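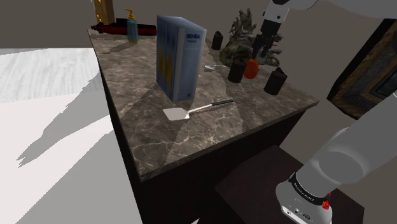 The automation trial at Kastham has its first results, and the packing team have been talking about little else since June! Zenia, the picking system that Fullari have been setting up with us, is learning to handle the mixed orders – the ones that land on the late shift and that everyone dreads a bit. Tins in a tray were never going to be much of a test, so most of the practice now happens in simulation on a cluttered worktop, where the arm has to get its gripper down to something smooth and egg-shaped with dark containers standing close on either side. A spatula and a spoon lie on the same counter, and flat things like those are still the hardest for it. We ran 4,000 practice picks this way before a single real order went near it, and the difference on the floor has been lovely to see.

What changes for people is mostly the middle of the shift. The 2 benches nearest the loading door now get their small goods picked for them, 500 items on a good evening, and the packers there have moved over to checking and wrapping. Several of them asked for the Steyn training as well, so they can set up new items themselves and tell the system when it has chosen a daft grip. Their notes have been brilliant – blunt, very detailed, and read every morning by the people at Fullari. Wrists and shoulders are getting an easier time of it too, going by the chat at tea break.
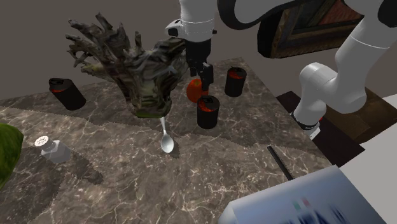
Will anyone's hours be cut when the arm goes on to the late shift?

Hours stay as they are on every current contract, and the late shift keeps the same number of people. The next 700 items get added from the packers' own list, so please write yours up on the sheet by the canteen door before the end of the shift.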